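Section 4: Setting up the hat stand on a table

This section covers placing the Zilley wire stand on a table or desk and putting hats and caps on it. If the rod has not yet been fitted to the base, go back to Section 3.

Before you start

Clear a patch of table a little wider than the ring base. Wipe it down and let it dry. Crumbs or grit under the ring will make the stand rock, and they can mark a soft finish.

Caution: Do not stand the base over a cable hole. If your table has one, keep the whole ring on solid wood.

Placing the stand

1. Hold the stand by the rod, low down, and lower it on to the table. Do not drag it.

2. Check that the ring sits flat all the way round. The spokes should run straight from the rod to the ring.

3. Press lightly on opposite sides of the ring. If it rocks, turn the stand a little and try again. Many table tops are not quite level. 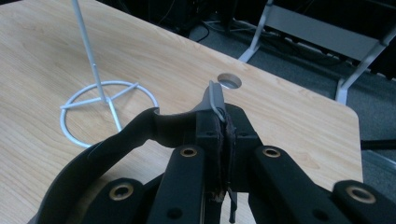

4. Look at the rod from the front and then from the side. A slight lean does no harm with one light hat, but a stronger lean should be put right before you load the stand. Hold the ring still with one hand and turn the rod clockwise until it is firm.

5. Leave at least 12 cm between the ring and the edge of the table — more if people walk past on that side.

Note: On the Clolteo and Firkarberg desks the cable hole is near the back. Either side of it is a good place for the stand.

Putting hats on

6. Start with the heaviest hat. Lower it from above with both hands and let go slowly.

7. Set a cap so that the brim points away from the side where you sit. If the brim pulls the cap down, push the crown further on.

8. Soft caps can be draped. Suede and similar finishes mark easily, so handle them by the lining. 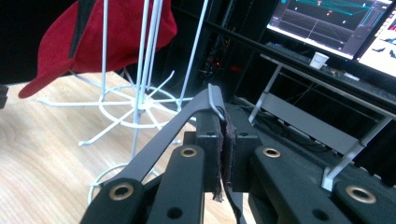 9. Keep small metal items such as hooks and pins away from the fabric. Put them in a dish until you need them, as a bent wire end will snag a knit very quickly.

Caution: The total load must not be more than 270 g. Do not hang bags, coats or wet umbrellas from the stand.

Knitted hats
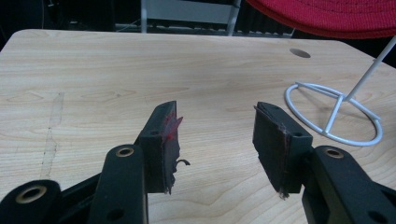 Reading time for this section: 2 min

10. Open the hat out with your fingers and lower it over the top of the rod. Leave it resting under its own weight. Pulling it down will stretch the crown.

11. Let a washed hat dry flat first. A damp one will take the shape of the stand.

12. Turn knitted hats every few weeks if they stay on the stand through the summer.

For cleaning and spare parts, see page 16.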